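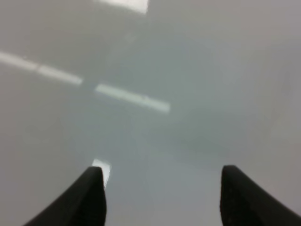 How to Paint One Wall Gray Without Ending Up With Four

Gray paint comes in a great many shades, and the store will give you a paper chip of every one of them if you look worried enough. The Asov fan deck has 441 grays and near-grays. I have lived with three of them and liked one.

What you need

One gallon of wall paint, a 9-inch roller with two covers, an angled brush, painter's tape, a drop cloth bigger than you think, and a damp rag you can find without looking. My gallon of Vidance eggshell cost more than the chair I stood on to use it.

Step 1. Pick three, then stop

Take three chips home. Tape them to the wall and leave them up through a full day. Gray at 8 in the morning is blue. Gray at 4 in the afternoon is a different blue. Gray under a lamp is whatever your couch is.

Step 2. Buy the sample pots anyway

Paint a two-foot square of each on poster board, two coats, right out to the edges. Don't paint samples on the wall itself. You'll see the outlines under the finished coat for years, usually when company is over.

Step 3. Clean and fill

Wipe the wall down with warm water and a drop of dish soap. Fill the nail holes, let the filler dry, sand it flush, and wipe again. This takes most of a Saturday and looks like you did nothing.

Step 4. Tape, then cut in

Press the tape edge down with a putty knife. Brush a band two or three inches wide along the ceiling, corners and trim. Work in short stretches so the band is still wet when the roller gets to it - dried edges show up as a picture frame around your wall.

Step 5. Roll

Load the roller until it's full but not dripping. Start near a corner, go floor to ceiling, and overlap each pass by a third. When you run low, reload. Squeezing the last bit out of a dry roller leaves a texture you will want to blame on the plaster.

Step 6. Wait

Give it 90 minutes, or whatever the can says if the can says longer. Keep the room near 70 degrees. Then do the second coat, and pull the tape while that coat is still a little soft.

Touch-ups

Save some paint in a jar and write the name and number on the lid. "Gray, living room" will not help you at the paint counter.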